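The Costham Hours, one-volume breviary, reviewed after a year of use

Posted December 21, 2024

I should say first that I did not want this book. I have prayed the hours, badly and with gaps, for a good part of my adult life, out of a set of four worn volumes that belonged to my aunt. When Orsolya Sárközi from our parish handed me the Costham Hours and told me it would "simplify everything," my heart sank a little. Things that promise to simplify prayer usually end up simplifying the prayer out of it.

But she had bought a spare copy, and Advent was starting, and I agreed to use it for a full year before saying anything. So I have. Advent to Advent, with two weeks off when I had the flu and did not pray out of any book at all.

What you get is a single volume of thin paper, 2984 pages, bound in a flexible black cover with six ribbons. It contains morning, midday, evening and night prayer, a one-year cycle of readings, the common of saints, and an appendix of hymns without music. The publisher, Urnero, calls it "a complete book of hours for lay people and small communities." Complete is a strong word. The office of readings is cut down to one passage a day, and the second reading, where you would normally meet one of the Fathers, is missing on ordinary weekdays. I missed it more than I thought I would. Those readings were often the only part of the day when somebody wiser than me did the talking.

Now the translation. The psalms are by a team working under Béla Bárány, and they are meant to be read aloud. Much of it works. The short psalms at night prayer are plain and easy to breathe with, and I stopped noticing them, as I think one should. The long historical psalms are another matter. Somebody decided that every verse should have nearly the same number of beats, and after a page of it I felt I was being marched. There is also a fondness for the word "steady" that gets on my nerves. God's love is steady, his hand is steady, the mountains are steady. I know what word used to be there and I would like it back.

The preface says the text was tried out with 3000 readers before it was printed. I don't know what to do with a claim like that. Were they asked if they liked it, or if they prayed better? The second question can't be put on a form, and the first one doesn't interest me very much. I have loved prayers at forty that I found dry as dust at twenty.

The ribbons are good. I will give it the ribbons. They are wide, they are different colors, and none has frayed. The binding is less good. By Lent the book would lie flat only in the middle third, and in the first weeks of Advent and the last weeks before it you have to hold it open with your thumb, or set something on it. My aunt's books were read nearly to pieces and still lie open like a tired dog.

Page turning is where they make their biggest claim. The flyer says you never need to be in more than two places at once. On an ordinary weekday in Ordinary Time that is so, and it's pleasant. On a feast it is not so. On the feast of Saint Andrew, in November, I counted myself lost three times before the Benedictus. The rubric sends you to the common of apostles, the common sends you back to the season for the intercessions, and the closing prayer is in a third spot that no rubric mentions. I found it by accident the following week.

I asked Krisztina Vass about this, thinking it might be me. She leads evening prayer at the retreat house in Sarmiento and has used the book there with groups since spring. She said it was not me. Her answer has been to slip a card into each copy with the page numbers for the day, which works well enough, though I'd point out that a book needing a card has not done its job. She likes it much more than I do, I should add. Guests who have never seen a breviary can be praying with everyone else by the second evening, and with the four-volume set she used to lose half of them at the first antiphon.

That is a fair point and I have turned it over a good deal. Maybe I am not the person this was made for. I learned the old way, slowly, with my aunt reaching across to turn my pages, and I am attached to the difficulty. Mikkel Toft, who reviewed the same book for our diocesan newsletter, called it "a door left open." He may be right. I only wonder how many people will stay in the hallway.

A word about the type. It is small. The ordinary text is fine in daylight, but the rubrics are printed in a pale red that disappears under a lamp, and at night prayer I was guessing. A large-print edition is promised. I will believe in it when I hold it.

There is also a recorded version, with the whole psalter read by Tímea Pap. Her voice is lovely, low and in no hurry. She leaves real silence at the middle of each verse, which hardly anyone does. I would rather have that recording than the book, if I had to choose, and I say so as someone who does not care for praying with machines.

Would I buy it? For a new believer, or for a group that meets once a week, yes, with the card tucked in the front. For anyone already at home in the full office, no. I went back to my aunt's books on the first evening of this Advent. The Costham is on the shelf by the door, and I take it on the train.
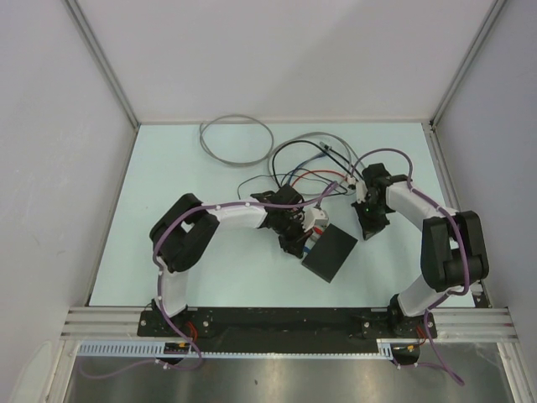 Cables and small electronics on a pale tabletop, with two robot arms.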